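Nallska: Frequently Asked Questions

Learning two-handed table tasks from hand-held gripper demonstrations 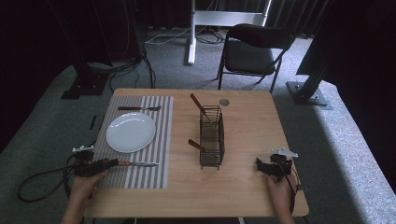

Most of the mail we get about Nallska asks the same handful of things, so the answers are collected on this page. Questions about the training code are handled separately in the code notes.

What is the method in one paragraph?
A person does a task at a table while holding a gripper in each hand. The movement of both grippers is recorded along with video. We train a policy on those recordings and then run it on a robot with two arms that carry the same type of jaws. No robot is needed while the demonstrations are being collected.

What is new about it?
Collecting data with hand-held grippers is an established idea and we don't claim it. Our part is the way the two hands are modeled. Earlier versions of our own policy predicted both hands in one block at every step. Nallska predicts one hand first and then the other, with the second prediction able to see the first. Which hand goes first is chosen by the model at each step.

Why does the order matter?
In a lot of table work one hand is busy and the other is waiting. When both were predicted together, the waiting hand tended to drift toward the busy one. With the split prediction it stays put much more reliably. This was the largest single change we saw in the robot runs.

Why table setting?
The items are cheap and easy to replace, and people already know how to do it, so training a new demonstrator is quick. It is also harder than it looks. A knife lying flat on a placemat gives the jaws very little to get hold of, and a fork pulled from a wire basket can catch on the bars. Both are good tests of small corrections.

Do you do setting or clearing?
Both. They are stored as 2 separate task labels, and the policy is told which one to do. Playing a setting demonstration backward does not give a usable clearing demonstration. We tried it. People approach a handle differently when they are picking up than when they are letting go.

How is the position of the grippers measured?
Tracking is done outside the policy, and its output is saved as a position and rotation for each gripper at each time step. Jaw opening is saved as a separate value. If tracking drops out for either hand, that stretch is marked and left out of training. We don't fill in the gaps.

Does the cable on a gripper change how people move?
A little. Demonstrators take wider paths when a cable is pulling on the wrist. We ask people to set the slack before each recording and to stop if they feel a tug.

What did the comparison show?
We compared 3 policies trained on the same demonstrations: the joint version, a version with a fixed hand order, and the full method. The full method finished the most table settings. The fixed order came close on setting but fell behind on clearing, where the useful order changes more often. The complete tables are in the report.

Where does it fail?
Mostly at the basket. If two handles are close together the policy sometimes closes on both, and it has no good way of noticing. It also struggles when a utensil has slipped partway through the side of the wire, and the usual result is repeated short pulls in the wrong direction. Plates are rarely a problem.

Does it work with other tableware?
Partly. Handles of a similar thickness are fine. Very thin all-metal handles are not. We have not tested glasses or anything with liquid in it.

Is Pop the same thing as Nallska?
No. Pop is the small viewer we use to check recordings before training. It plays back the video next to the jaw values and lets you mark bad stretches. You can use it without the rest.

Who runs the project?
Shiuli Sarkar leads it, at the Kekatwood lab. Fenov built the mounts and maintains the recording software.

Can I get the data?
The setting recordings are available on request. The clearing recordings are still being checked and should follow in August. Please say in your message what you plan to use them for and whether you need the video or only the motion files, as the video is much larger.

Can I send in my own demonstrations?
Not at present. Recordings from other setups need their own calibration files, and we don't have a tool for checking those yet.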